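How to test if a robot can put away the groceries

Many people ask me if a machine can do the small jobs at home already. My answer depends on the job, so I prefer to test one job at a time. In this tutorial I explain how I test the unpacking of a shopping bag with two arms. You can repeat it with any pair of arms that have simple grippers.

What you need

- two arms, fixed to the table so that both can reach the middle
- a small rack with shelves
- a bag or basket with soft handles
- drink cans and one or two light packets

Step 1. Write down the chore in one sentence. Mine is: "Take the things out of the bag and put them on the rack." If you can't say it in one sentence, the chore is too big for a first test.

Step 2. Place the rack on one side and the bag on the other. Leave free table between them, because the arms need this space for passing a can from one to the other.

Step 3. Check the handles before every run. A standing handle can catch a finger of the gripper, and a hanging one can cover the can you want. Don't fold them away. At home they will also be in the way.

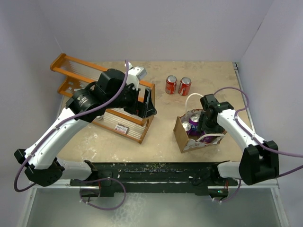
Right gripper down in the bag with the purple cans, left gripper empty over the end of the rack.

Step 4. Start slowly. I run the first 20 tries at half speed and keep one hand near the stop button. After this I go to normal speed for 70 more tries, so I have 90 in total. Please don't change the light or the table between them.

Step 5. Give points. I use a very simple system:

2 points - the object is on the shelf and it stands or lies well
1 point - it is out of the bag, but in a wrong place
0 points - it is still in the bag, or it fell

Write the points after each try, not in the evening. My colleague Colton Chisholm did it from memory in our Ketby test and we had to repeat everything.

Common problems

The can turns in the fingers. Grip it lower, or put thin rubber on the fingers.

The bag moves together with the can. Let the second arm hold the rim. It costs time, but a person does the same.

The packet bends. Lower the grip force and try again from the short side.

So, can the machine do this chore yet? In my opinion it can do a part of it, if the bag is open and somebody watches. For a full bag from the supermarket, with eggs and bread in it, I would still use my own hands. The next page explains how to repeat the test with glass jars.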